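Skanico is looking for people to help teach a picking arm - come spend part of your August with us!

We are a small and friendly team at the Colton site, and our project, Prokiletti, is all about gathering examples. A learning system gets better at picking up everyday things by seeing a great many tries, good and bad alike, so we need patient people who can keep those tries coming. We have 2209 of them on record so far and would dearly love a lot more.

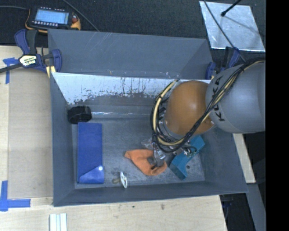
You would place household items in the bin, start each try from the hand control, and note down how the grasp went. Soft things like cloth are the hard ones, and we are always glad when someone takes the time to lay them down a little differently. No technical background is needed - Tobiloba Yusuf will sit with you for your whole first shift and answer anything you like.

Shifts last up to two hours, weekdays or Saturday mornings, and they are paid. You should be 18 or older and comfortable standing for a while. Coffee is on us, of course.

To sign up, call Jeanine Boersma at extension 636, or stop by the Jardine entrance and ask for her.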